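README: Gronum bag notes
Posted in June by the Gronum packing list

I started these notes after reading one too many claims that a paper bag "holds as much as plastic." Maybe it does. The people saying so never mention which bag, what went in it, or how it was carried, so I wrote down my own results and put them in a table anyone can argue with.

What the files cover

There are 96 rows in bags.csv. Each row is one packing of one brown kraft bag with twisted paper handles. I used bags from two sellers, Fliltarport and Shenoy, and kept them flat in a drawer until needed. The columns are seller, contents, weight, how the bag was lifted, and what gave out first, if anything did.

"Lifted" has 4 allowed values: both handles, one handle, by the rim, from underneath. I would have liked fewer, but people really do grab a bag by whatever is closest, and a test that only allows both handles is testing good manners.

What I don't trust

Fold lines. A bag that has been stored flat has creases across the front before you put anything in it, and I was told more than once that these are weak spots. My rows don't show it. They don't rule it out either, given that I never had an uncreased bag to compare.
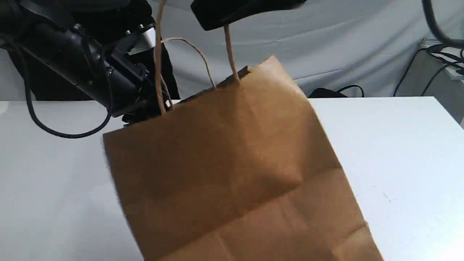

Handles are a different matter. Most of the failures I logged were at the glue patch inside the rim, where the cord is attached, and the cord itself held. I had expected the reverse. Before you quote that, note that 5 of those rows came from a single pack of Shenoy bags, and a bad pack would look exactly the same in the table as a bad design.

The weight column is from a kitchen scale. It's fine for comparing a light bag with a heavy one. It is not fine for telling two similar bags apart, so please don't publish a ranking based on it. Somebody already did with version 5 and it was nonsense.

Known problems

- Damp contents are marked "yes" or "no." A cold milk carton and a leaking one both got "yes."
- Reused bags are in the same file as new ones. Check the "trips" column before averaging anything.
- The Skeritgate rows were typed in from paper slips. Blank means the slip was blank, so don't read it as zero.

Using the table

Take it, change it, say where you got it. If your numbers disagree with mine I'd like to see them, along with what you packed. "Groceries" won't do as an answer.

Last updated: June, version 6

Contact: Gronum packing list | Copyright Gronum | Back to top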